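The Table Wreath, Step by Step

Fionnuala Ó Súilleabháin teaches the dried-flower wreath at the Pello craft studio each June. The base is a grapevine ring, wrapped in two layers of linen ribbon before any stems are added.

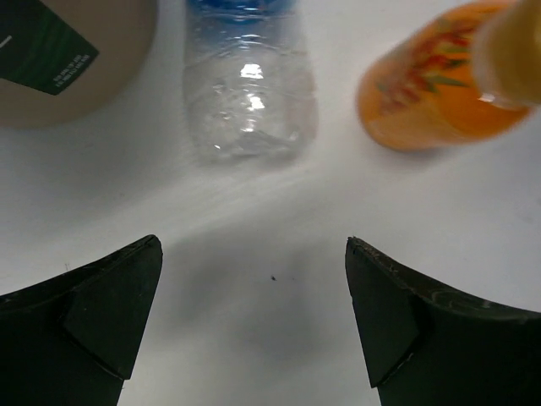
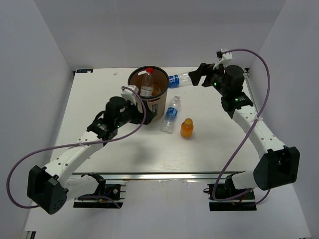
Which adhesive holds dried stems best?

Ms. Ó Súilleabháin recommends floral wire for the heavier stems and a low-heat glue gun for single blooms - white craft glue takes too long to set. Leave the finished wreath flat overnight before hanging it.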